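Harasym Self Storage: the questions we get most

Last updated: July

How big is the smallest unit?
It is 25 square feet, and it holds the contents of a box room, or one person's idea of "just a few bits". Most people who book it ring back asking for the next size up. The next size up is 38.

Can I get in at night?
The gates open at 4 in the morning and close at 22:00. If you need your fondue set outside those hours, you have our sympathy and the rest of our voicemail.

What can't I store?
Food, petrol, fireworks, plants, anything alive, anything that used to be. A wheel of cheese is food. We have had this conversation.

Do I need my own shelves?
You don't, but a unit without them turns into one tall pile with the thing you want at the bottom. Open racks are fine, and you may bring your own. Please don't fix anything to our walls, which are thinner than they look. Heavy boxes go low down. Tape and marker pens live near the door, where you will still lose them.
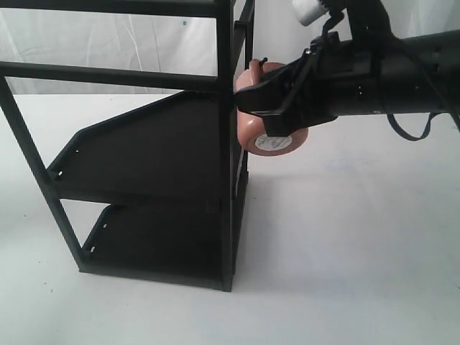
Tape and a black open rack with two shelves.

How should I label boxes?
On the side, because the top will have another box on it. "Misc" is not a label. If you own more than one box marked "Misc", number them and keep a list at home.

Is my stuff insured?
Only if you say so. You can use our cover, arranged through Jedeo, or bring your own policy and show us the paperwork. Cover starts on the day you sign, so please sign before the van arrives.

What happens if I forget to pay?
You get a text, then a letter, then a call from Nazar Savchuk, who is very polite and does not give up. After that your code stops working until we've talked.

How do I leave?
Give us 22 days' notice, sweep the floor and take your padlock. Old sofas left behind are charged for by weight.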